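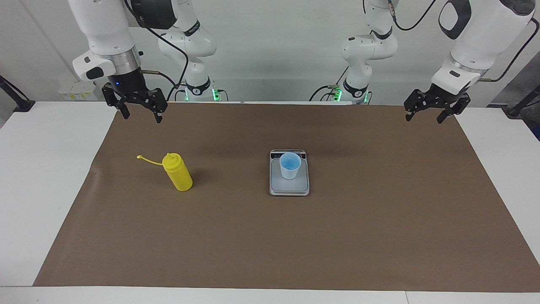 What does a robot learn from a person who guides it through a task by remote control?

It learns a link between what its sensors report and the motion a person chose at that moment. The recording stores joint positions, gripper openings and video together, many times each second. A model trained on enough of these recordings can then propose its own motion when it meets a similar situation.

Speaker notes, Westham session on teaching by demonstration
Speakers: Carys Owen and Ebuka Usman
Time allowed: 20 minutes, questions after

Opening (Owen)

Thank the hosts. State the subject in one sentence: how the Kivi project collects demonstrations for measured pouring and squeezing tasks.

Say that the talk covers collection only. Training results will be presented by Bảo Cao in August.

Slide 2. The task

A squeeze bottle, a cup and a digital scale. The operator is asked to dispense a set amount into the cup while the cup stands on the scale. Point out that the bottle starts on the left side of the mat and the scale near the center, with the cup already on the platform.

Explain the choice of task. A squeeze bottle responds to small changes in grip force, and the operator feels none of this through the controls. The reading on the scale gives a score that does not depend on anyone's judgment.

Pause here. Audiences usually ask why two arms are used. One arm may hold the cup steady while the other dispenses. Operators are free to use one arm alone, and the log records which they chose.

Slide 3. By hand or by remote control (Usman)

Define both terms. In hand guiding, the teacher takes hold of the arm and moves it. In remote control, the teacher moves a separate pair of controls and the arms follow.

Hand guiding is quicker to learn. Its weakness is that the teacher's own hands and sleeves enter the video, and a model may come to rely on them. It is also difficult for one person to guide two arms at once.

Remote control keeps the teacher out of view. New operators are slow in their first sessions. Allow them to be slow.

Slide 4. The collection so far

1,434 demonstrations recorded. 400 were made by hand guiding and the rest by remote control. 21 operators took part.

Do not read out the table. Draw attention to the last column, which lists demonstrations set aside during review. Arūnas Rozīte reviewed every one of them and will answer questions on the criteria.

Slide 5. Rules for operators

Return both grippers to the start position before recording.
Zero the scale with the empty cup in place.
Do not correct a mistake by stopping the recording. Recover from it and continue.
Mark the attempt as failed if the cup leaves the scale.

Spend the most time on the third rule. Recordings that contain a recovery have proved useful to us, and operators tend to discard them out of pride.

Closing (Owen)

Acknowledge Ynyr Gwynne for the control software. Operator guide available on request from the Kivi office. Leave slide 4 on the screen during questions.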